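Section 4: Setting up the potting table

Use this section once the Grokier table is assembled and standing level. You will need the gray basket, a roll of duct tape, one binder clip and the hand tools from the Adon garden set.

4.1 Preparing the top

1. Wipe the white top with a damp cloth and let it dry. Tape will not hold on a dusty surface.
2. Cut or tear strips of duct tape and lay them side by side on the left half of the table. Overlap each strip a little so no white shows between them.
3. Press down from the center outward. Small wrinkles do no harm.

Note: Torn ends are fine. If you want straight ends, trim them with scissors before you lay the strip – never with a knife on the tabletop.

Caution: Do not use the taped patch as a cutting surface.

4.2 Placing the basket

4. Set the basket to the right of the tape patch, near the front edge, with its open side up.
5. Fasten the binder clip to the table edge directly below the basket. It marks the spot, so the basket goes back to the same place after each cleaning.
6. Leave a hand's width clear at the back for pots.

Note: The sides of the basket are perforated and will let fine soil through. Shake tools off over a bucket first.

4.3 Using and storing the trowel

7. Hold the trowel by the handle, behind the green collar.
8. Brush soil off both faces of the blade.
9. Place the trowel in the basket with the blade flat on the bottom. Do not stack other tools on top of it.

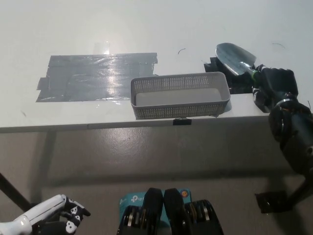
Perihan Tekin asks whether the basket can go on the left instead, as she pots left-handed. It can, and in that case swap the tape patch to the right half and move the clip to match.

4.4 Care

Replace the tape when the ends start to lift. Peel it slowly and remove any glue with warm soapy water. Replacement baskets are listed in the Dostthorpe parts sheet under item 84.

Caution: Do not leave metal tools on the top overnight if they are wet. They can leave rust marks.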